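Setting Up Your Wonalier Countertop Water Filter
Section 2: Finding a spot, hooking up, and the first flush

Hi, Danica Kratochvíl again. If you've come straight from Section 1 you should have the filter body, the white hose, the little bag of washers and one cartridge in front of you. If a washer is missing, stop and write to me before you go further (the address is on the box lid) and I'll mail you one.

I set mine up in March and I've moved it twice since then, so this section has grown a bit!

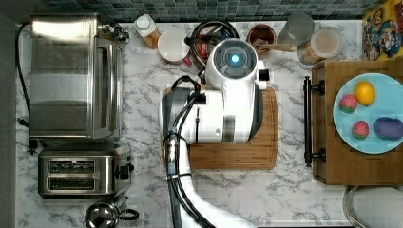
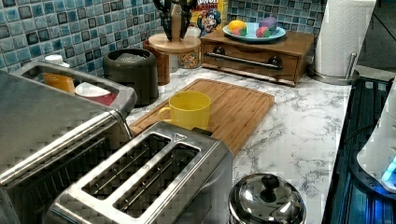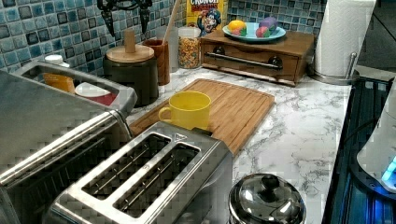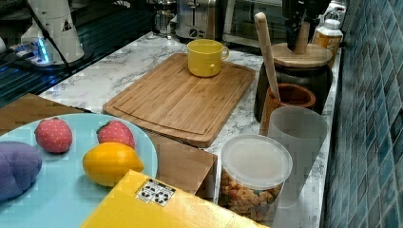

Kitchen counters, all the same one.

Picking a spot is the step people rush, and I was the worst of them. The Wonalier wants a flat, hard surface within reach of the faucet, and the hose is shorter than you think once it has to curve behind things. Get down at eye level and look for a dip. Stone and stone-look tops are usually fine, and so is a board with a flat face, but don't stand the filter on a cutting board with a juice groove around its edge like the bamboo one by the mosaic tile, as one rubber foot always ends up in the groove and the whole thing leans. Ask me how I know. Tile counters with deep grout lines give the same trouble, and for those I use the Grusach mat (sold separately, cut to fit with kitchen scissors).

CAUTION: Keep the filter away from anything that heats up or plugs in. I like a good arm's length. If the hose ever pops off, the water goes sideways, and it goes fast.

2.1 Connecting to the faucet

1. Turn off the cold and hot handles.

2. Unscrew the aerator from the tip of your faucet. It's the little mesh piece. Mine hadn't been off in years and I needed a rag and some bad language.

3. Look at the threads. If they're on the outside of the faucet, use the adapter marked A. If they're on the inside, use B.

4. Press a flat washer into the adapter until it sits all the way down. It should stay put when you tip it over.

5. Screw the adapter on by hand. Hand tight, and then a tiny bit more. No wrench, please! The threads are plastic and they strip.

6. Push the white hose onto the adapter until you hear a click, then tug it. If it comes off, it wasn't on.

Note: Pull-out spray faucets won't work with either adapter. Polák makes a side valve that goes under the sink, and I've had it on my own sink since the second move. The instructions for that are in Section 5.

2.2 Putting in the cartridge

1. Wash your hands. Take the cartridge out of its wrapper but leave the blue cap on for now.

2. Twist the top of the filter body to the left and lift it off. There's an O-ring around the rim. Check that it hasn't rolled out of its channel in shipping.

3. Wet the O-ring with plain water. Skip the cooking oil, even if your brother-in-law swears by it. It makes the rubber swell.

4. Pull the blue cap off and drop the cartridge in with the open end down. You'll feel it seat on the post.

5. Put the top back on and twist to the right until the two raised dots line up. A little past is fine. A little short will drip on you all night.

Note: The Carnon cartridge (gray label) fits the same body and is what I'd buy if your water smells like a swimming pool. It runs slower, so leave yourself extra time when you're filling a big pot.

2.3 The first flush

New cartridges shed carbon dust, so your first water is going to look like weak coffee. It's normal and it clears.

1. Set a big bowl under the spout, or swing the spout over the sink if it reaches.

2. Open the cold handle halfway. Cold only! Hot water ruins the cartridge, and I can't replace it for you if that's what happened.

3. Flip the diverter on the adapter toward you. Water should start from the spout after a few seconds of spitting and gurgling.

4. Let it run for 8 minutes. I start mine and go fold towels.

5. Turn it off and let everything sit for 19 minutes so the carbon soaks through, then run it again until a clear glass of it looks clear against a white plate.

6. Run a dry paper towel around the adapter, the click joint and the bottom of the body. If it picks up water anywhere, go back to the step for that joint and reseat the washer or ring.

CAUTION: Never leave the diverter flipped with the spout blocked or plugged. Pressure builds inside the body. Anything over 70 psi at the faucet needs the pressure reducer, and if you're in a tall building it's worth asking the super what yours is.

2.4 Setting the counter

On the back of the body is a small dial counter that tracks gallons. Hold the reset pin in with a toothpick until all the wheels read zero. Mine came showing 3,317 straight out of the box, so don't panic if yours has a strange number on it too. It's left over from bench testing and means nothing for your cartridge.

Write the month on the sticker that came in the washer bag and put it somewhere you'll see it. I stuck mine inside the cupboard door over the glasses. Cartridge changes are in Section 3, along with what to do if the top won't twist off.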